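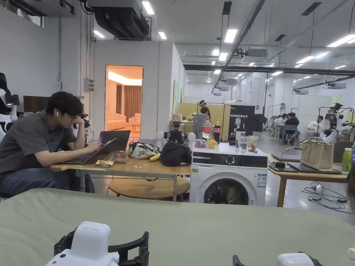 Attachment 1. Washer with its usual load on top, work table to the left.

Home Tickets My Requests Rooms & Equipment Log out

Ticket 833: Washer rattles during spin, table joins in
Opened by: Rodica Bratu
Assigned to: Liviu Preda
Priority: Low (was High, see 3:15 pm)
Status: Closed

9:40 am, Rodica Bratu
The Pruditz front loader makes a noise on spin. It starts as a buzz and works up to what I'd call cutlery. I can hear it from the sofa with the curtains drawn, and whoever is at the laptop table can feel it through their elbows. It finishes the cycle, shows no error, and the clothes come out fine. Please look at it before I start writing my emails in time with it.

10:05 am, Liviu Preda
Hi Rodica. Does it do this on every program or only on the fast ones? Is it level? And is there anything on top of it?

10:12 am, Rodica Bratu
Every program with a proper spin. I have no idea if it's level, it looks like a washing machine. Nothing much on top.

10:20 am, Liviu Preda
I have opened the attachment. I see a cola bottle, another bottle with a red label, a drinking glass, a glass jar with a tan lid and a tub of something pink. I would like to revisit "nothing much."

10:31 am, Rodica Bratu
Those live there.

10:48 am, Chih-ming Lau
Adding myself, as I'm the one with the elbows. The noise was there before the jar. I remember a time before the jar. Also, could we not turn this into another discussion about shelf space? The last one is still open as far as I know.

11:30 am, Liviu Preda
On site. What I did, in order:

Cleared the top. Everything went onto the wooden table, at the end by the black bag, and I was asked by two people whether I was having a picnic.
Ran an empty spin at 400. Buzz gone. Faint knock still there.
Ran the full spin. Knock much worse, and the machine leans into it.
Pushed down on each corner of the cabinet. It rocks from front left to back right. A beer mat had been folded under the front left foot at some point and has since been pressed into something closer to paper.
Read the counter in the service menu: 2,868 cycles. Respectable.

So there are 2 faults. The buzz is glass talking to glass on a metal lid. The knock is the foot.

11:52 am, Rodica Bratu
The beer mat was Sérgio.

12:04 pm, Sérgio Ramalho
The beer mat was a temporary measure and it held up very well. I'd ask people to remember what it was like before the beer mat.

1:20 pm, Liviu Preda
Removed the mat. Wound the front left foot down until it met the floor, then the back right, then the front left again because that is how it goes. Lock nuts were loose on both. Tightened them with the flat wrench from the Skemix kit. The level now agrees with itself front to back and side to side.

Full spin with an empty top: no knock. I stood a coin on edge on the lid, and it fell over, but it took its time.

1:34 pm, Chih-ming Lau
Confirming from the table. My coffee has a flat surface. Can someone collect the picnic?

2:10 pm, Rodica Bratu
Put it all back on the machine for now. Ran towels. It's buzzing.

2:16 pm, Liviu Preda
Yes.

2:41 pm, Kastriot Tomić
I have a Furtună rubber mat left over from the other kitchen. It would stop the buzzing, and the bottles could stay where they are. Shall I bring it?

2:44 pm, Liviu Preda
Please don't encourage them. A mat on the lid will quiet it down, but a full bottle can still walk off the front during a long spin, and then you'll be writing to me about broken glass in the door seal. Bottles and jars off before spin, please. They can go back afterward if they must.

3:15 pm, Rodica Bratu
Fine. Towels again, top cleared, no noise at all. I've dropped the priority. The jar is on the windowsill in the sofa room and looks out of place.

3:22 pm, Liviu Preda
Resolution: feet leveled and locked, mat (beer) discarded, top to be kept clear during spin. No parts used. Closing.

3:50 pm, Sérgio Ramalho
Whose banana is on the table?

3:51 pm, Liviu Preda
New ticket, please.

Facilities desk, Plestby Building | Contact | Copyright Plestby | Back to top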